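Notebook -- captioning bench, celebrity clip feed
Wednesday, started 9:40

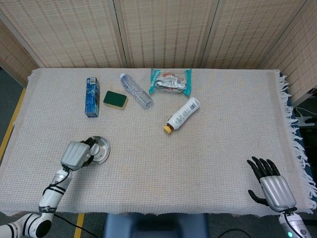

Table with the beige cloth, divider behind.

Continuing with the Konov feed. The job is still the entertainment desk's short clips: actors' story posts, red carpet arrivals, the odd apology video. Clips come in vertical, captions are burned in by whoever posted them, and the desk wants clean text they can quote without retyping.

Pulled 2,000 clips from the March batch. Dropped 199 before doing anything else: 150 were reposts of the same award show walk-on with different music, the rest had no speech and no caption. Guoqing had a dedupe script from the Fluleck job. It compares audio first, so it misses reposts with a new track. Switched it to compare every tenth still and reran. Slower but it catches them.

Caption reader, first pass: fine on white text with a black outline. Poor on yellow script fonts, which is most of what the fan accounts use. It reads "slay" as "stay" often enough that I added it to the check list. Emoji come through as empty boxes. Left them that way for now, the desk strips them anyway.

Names are the larger problem. Stage names with odd spelling get corrected to ordinary words. Alvar suggested loading the cast lists from the Kudo series as a custom dictionary. Did that at 11:15. Better on the leads, no change on guest stars, and one minor character's name now turns up in clips that have nothing to do with the show. Lowered the dictionary weight by half. Need to rerun before I trust it.

Timing: about 30 seconds per clip on the old machine, including the still comparison. Most of that is decoding. Did not try the other card.

Asked the desk whether they want the poster's caption and the spoken words in one field or two. Answer was "one, but marked." Using CAP: and SPK: at line starts until somebody objects. Where the actor reads the caption out loud both lines are kept, even when identical.

Zevbridge export rejected the first file. Cause was curly quotes in a headline field. Replaced with straight quotes, went through at 2:50.

Open:
Rerun names at the lower weight, compare against Alvar's hand-checked set.
Yellow script fonts -- try inverting before the read.
Guoqing to move the dedupe change into the shared copy.
Ask the desk what to do with clips deleted by the poster after we pulled them. Holding those in a separate folder.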